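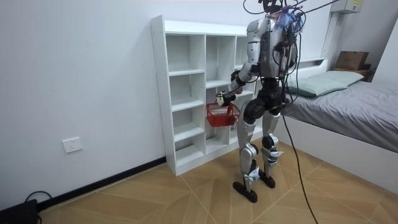
The builder of the Zullico would like it known that the spare room was a perfectly good spare room until September. He has asked not to be named, on the grounds that his relatives still expect to be put up in it. The bed is made, with a grey sheet and a green pillow, and next to it stands a humanoid robot holding a red plastic basket by the handle. "People ask whether it helps round the house," he says. "It takes up the house. I'm still waiting for the other part."

He started on it after 11 years of fixing lifts for a living, which he says left him with strong opinions about cables and none at all about artificial intelligence. The legs came first. The early ones were copied from a set of plans passed round the Taltberg workshop, where he rents a bench on Saturdays, and they were bad. "It could stand up as long as you didn't want anything else from it." The present pair is the third attempt, and he is fond of them in the way people are fond of old cars.

Money is a sore point. He budgeted 900 pounds for the arms and won't say what they cost, only that the figure was "educational". The joints were bought second-hand from Olaniyan, a small parts dealer who sent them wrapped in tea towels. He kept the tea towels.
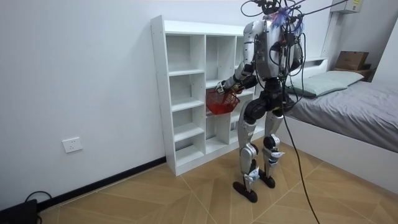
The basket was his wife's suggestion. He had been planning to start with a cup, and she pointed out that they were her cups. A basket has a handle, it weighs next to nothing and it can be dropped from any height without a conversation afterwards. The job is to carry it to the shelves and put it in a cubby, which he reckons breaks down into 14 separate movements, each with its own way of going wrong.

"Gripping is fine. Gripping I'd show to anybody. It's letting go — it lets go like someone leaving a party, you think it's happened and then it hasn't."

Asked about the wiring, he goes quiet for a bit. There was a plan to tidy it, drawn up with a friend at Zidasine who does control panels, and the plan is in a drawer. Every time he gets the back neat he has to go in again for one connector. He has a rule now that nothing gets tied down until it has worked for six days running, and very little has been tied down.

Next is the left hand, then the software for turning round, which at present takes roughly as long as boiling a kettle. He would also like it off the tether one day, though he's in no hurry. "My mother-in-law's due when all this is over and people can travel again. I've told her it's the sofa."

April 24, 2020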